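# Visit to the robotics open day at Arboleda

2018-07-21

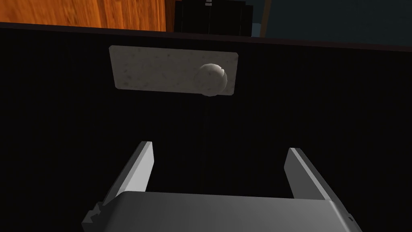 I drove over with two parents from our own club, which meets in a school library and has never had more than one working robot at a time. We wanted to see how a bigger program runs its summer course and whether any of it would carry over to ours. Doors opened at ten and we stayed until they started stacking chairs.

Arboleda has been teaching robotics to high school students since 2006. The course has 42 students this summer, split between two rooms on the ground floor. The first room is for hardware and was loud. The second is for simulation, and we spent most of our time there.

Gladys Castaño runs the simulation room. She gave a short talk at the start, maybe ten minutes, and then let people walk around and bother the students. Her class works on kitchen and furniture tasks: opening a drawer, pulling a door, turning a knob. Everything happens on screen. The gripper is a plain gray model with two parallel fingers, and the students get a view from just behind it, so they see what is in front of the fingers and not much else.

The task on most screens that day was a black panel with a round knob on a speckled, stone-looking plate. The student has to bring the open fingers up to the knob, close on it, and pull straight back. It took me four tries with the keyboard before I got a grip, and then I pulled at an angle and lost it. A girl of about fifteen showed me how to line up lower than I thought I needed to.

The program they use is called Olon. It lets the class swap the surfaces on the furniture, so the same knob can come up as stone, wood or flat white. Castaño said the students first thought this was decoration. Then a team trained a controller on one finish only, and it did badly on the others. Now each team has to test on at least 3 finishes before they may call a task done.

Each team keeps a run log. The one I looked at was up to run 1091. Most of the entries were a few words: "slipped," "hit plate," "good," "too fast." There was a column for who was driving and another for what changed since the last run. We don't keep anything like this at our club and we should.

In the hardware room the teams were getting ready for the Runska meet in October. Two teams had an arm on the bench and one was still wiring a base. An instructor was going over battery safety with a new group. I would have liked to see more of it, but it was crowded and there was no place to stand.

Lunch was sandwiches in the hallway. A man from Orkex, which makes small motors, had a table with sample parts and a sign-up sheet for school discounts. I took the form for us.

After lunch there was a question session. Things I wrote down:

- The course runs six weeks, mornings only.
- New students start in simulation and move to hardware in week three.
- Any laptop bought in the last few years can run the simple tasks. The bigger rooms need the lab computers.
- Students work in pairs and trade places every half hour.
- The fee can be waived. Ask at the office, and ask early.

One parent wanted to know if time in simulation helps with a real arm. Castaño said it helps with planning and with reading code, and less with grip, where the real parts never behave as neatly. Her students usually need a couple of sessions on hardware before their numbers come back up.

Parking is behind the building and the lot fills by eleven. The side entrance has a ramp. The simulation room gets warm in the afternoon with all the computers on, so bring water.

I have asked for a copy of the blank run log and will send it around when it comes. Our next meeting is in the library at the usual time.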